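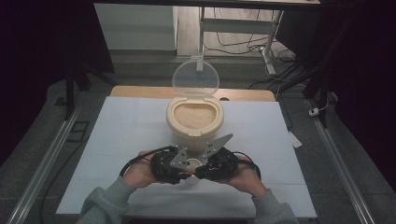
Figure 2. Hinged storage container with its clear lid open, and a small round cup standing in front of it on the white work surface.

4.2 Containers and cups

We spent a good deal more of our time than we had planned on the question of what people keep their dry goods in, and we think it was time well spent. The households in the Stukberg study had, over the years, moved from paper bags to lidded containers of one sort or another, and nearly everyone had strong feelings about lids. A hinged lid stays with its container, which our participants liked very much, but it also wants some room behind it when it stands open (Figure 2), and on a crowded counter that room is hard to come by. Two of the five households had turned their containers sideways for exactly this reason, and were quite happy with the arrangement.

The contents matter as well. A granular filling settles as it is used, so that the level drops below the rim and the hand has to reach a little farther each day. Small hard pieces behave quite differently, and are usually picked up one at a time, between the fingertips, and moved to whatever cup happens to be nearby.

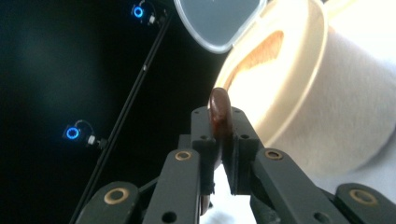

Paper cups came up again and again in our visits, often as something to tip or pour from while the better dishes were in use. They are light, and a light cup is easily knocked onto its side, as anyone who has cooked with children will remember fondly. We had first left them out of the Clorik inventory, thinking of them as packaging, and put them back in November after four participants asked us, very kindly, where they had gone. We now list them with the other small vessels, and return to the matter of how they are stacked in Section 5.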